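We use cookies to improve your experience. Accept | Manage settings

Search posts Search

Csaba Bodnár
2021-07-22

1/ Fault writeup for the Veloso pick task. Of 2,480 simulated episodes, 14 ended with a joint torque trip. All 14 were logged as successes.

2/ The success check reads object height only. When the arm trips, physics halts but the height flag stays latched from the last step. The score comes out clean.

3/ Jolán Bakos found it by replaying episode 1,473 with the logger on. Wrist torque climbs for the whole descent. The planner treats the neighboring object as free space.

4/ Cause: collision padding was set to zero in the December config and never restored. 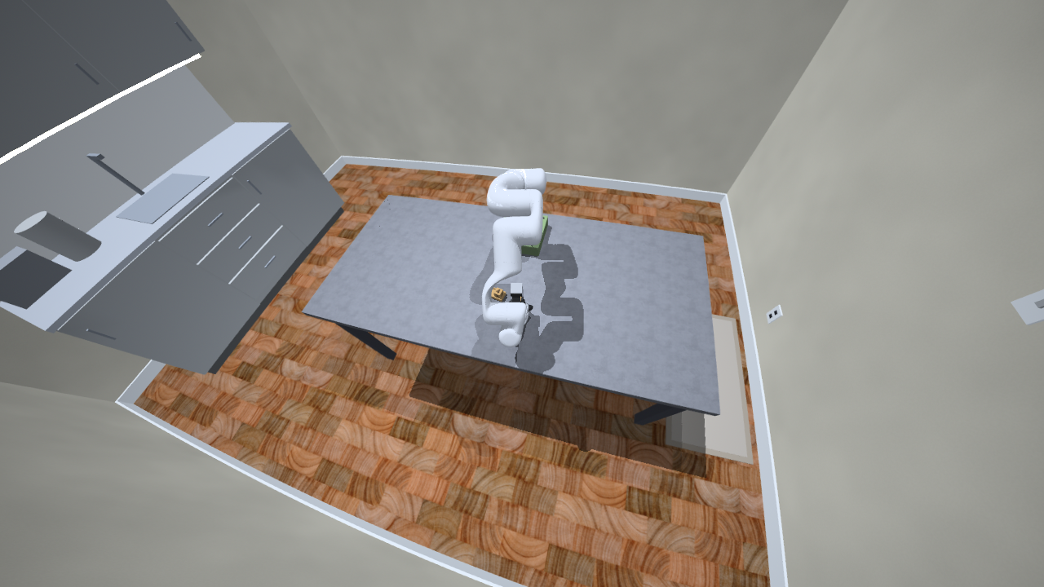 Veloso task in the simulator, gripper down between two small objects.

5/ Fix: padding restored, latch cleared on any trip, trips scored as failures. Rerun of 2,000 episodes is queued. Don't cite the old success rate until it finishes.

Related posts
Torque limits on the Asdale arm
Skurance log format, revised
Why we reset between episodes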